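Review: the Irnik tabletop arm, after a school year and a bit with our robotics club

Posted December 2018

I run the after-school robotics club at Gullness, and I've been promising people a write-up of the Irnik arm ever since we got it in April. A couple of other club leaders asked me about it at the regional meet and I gave them a very rambling answer next to a vending machine, so consider this the slightly more organized version.

First the money, because that's what everybody asks. We paid 2,727 for the arm, the controller box and the starter software license. That was most of what we'd raised, and it hurt. You can get hobby kits for a lot less and I've used plenty of them. If your club is mostly middle schoolers who want to build something from scratch and watch it fall over (a fine way to spend an afternoon!), buy a few of those and keep the change. The Irnik comes assembled. There's almost nothing to build. What you're paying for is an arm that goes back to the same place when you tell it to, and for our project that was the whole point.

The project is for the Haldane Challenge, which has a kitchen theme this season. Teams get a list of tabletop jobs – put the fruit on the plate, move something from the pan to the bowl, that sort of thing – and the arm has to do as many as it can with the students standing back. The judges move things around between runs, so you can't just record one path and play it back. My kids were outraged by this rule for two full meetings and then got really into it.

Setup was easier than I expected. The arm bolts or clamps down, the cable goes to the controller, and the software found it on the first try on our newer laptop. On the older one it needed an update and a restart and then another restart, and I had a pack of teenagers staring at me the entire time. The printed guide is thin. It gets you as far as making the arm wave, and after that you're sent to the website, where the good stuff is buried under a menu called Resources. Go straight there and save yourself an evening.

The teaching mode is the best thing about it. You can take hold of the arm, move it by hand to where you want it, save that spot, and string a bunch of spots together. My newest members had a simple pick-and-place going by the end of their first meeting with no typing at all. When they want more, there's a block editor, and past that you can write real code. We've got kids working at all three levels and they can hand things off to each other, though the block editor does not like opening anything that's been touched in code. Save a copy. We lost a whole afternoon's work that way and there was some shouting.

We spent a lot of the fall just working out a table layout. I'd figured we'd clamp the arm down, toss some things in front of it and get going, but where stuff sits matters so much. Put a tall thing between the arm and a small thing and you've made yourself a new problem. The kids argued about it like they were planning a wedding. They ended up with a practice table that has a bit of everything on it: dishes, fruit, a cup, a pan, even a toaster oven, on a plain white top. 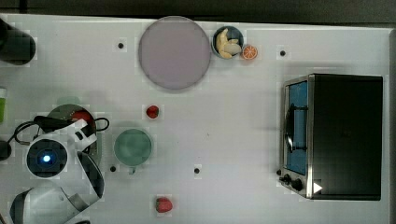

Fruit, by the way, is where you find out what your gripper settings are worth. Strawberries especially. The default grip force is fine for blocks and way too much for anything you'd want to eat, and the slider in the software goes from 1 to 100 with no hint of what any of those numbers mean. We crept up on it from the low end, and the kids keep a chart taped inside the cabinet door with a number for each item. I would love it if Irnik just printed a chart like that in the guide.

Accuracy has been great in the middle of its range. Stretched way out it gets a little droopy and you'll be off by enough to miss a small item, so we keep the fiddly stuff in close. It's also pretty quiet. We share a wall with the choir room and I haven't had one complaint, which I can't say about the kits we used before.

Now the gripes. The cable is stiff and it has opinions. If you don't give it plenty of slack it'll tug when the arm swings around, and if you give it too much it flops into whatever you're doing. We tried hook-and-loop straps and they helped some. The emergency stop works perfectly, but the button is on the controller box, and the controller box wants to live on the floor. We moved ours up onto a stool. Please do that before your first meeting and not after.

Speed is another one. The full-speed setting is fun exactly once. With a group of students around I keep it turned way down and locked with the supervisor password, and I'd tell you to do the same. It's still quick enough for the contest, where nobody's score has come down to seconds so far.

Then there's the gripper pads. The soft tips wear out. We're on our second set already, and they only sell them through the one supplier, Weserow, who were friendly on the phone but took up to 2 weeks to get them to us. Order spares when you order the arm. I'm serious, put them in the same cart.

What I like most is harder to put in a spec list. With our old kits, maybe a couple of kids did the programming and everybody else drifted off to the snack table. With this one they crowd in. Somebody's resetting the dishes, somebody's at the laptop, somebody's got a hand near the stop button, and there's usually an argument going on about whether the cup should be moved (I've stopped weighing in on the cup). We had a student who'd only ever signed up because a friend did, and she's now the one who writes most of our grasping code and tells me off when I bump the table.

Would I buy it again? Yes, for a high school club with a room it can stay set up in. If you have to pack everything away after each meeting I'd think twice. It isn't heavy, but every time you move it you'll need to re-teach your saved spots, and that eats most of an hour. For a younger group, or one that mainly wants to build, I'd go with something cheaper and sturdier that you won't cry over.

A few quick answers to things people have emailed me. It does run on our school laptops, but IT had to approve the install, so start that early. The warranty is one year and we haven't needed it yet. The suction attachment is sold separately and we don't have it – I hear it's good for boxes and pretty hopeless on anything bumpy. And yes, you can use your own camera with it, but you'll be doing that part in code, so have a patient kid on hand.

We've got one more practice before break and then the contest in the new year. I'll come back and update this once we've seen how the arm handles being carted there and back in my car.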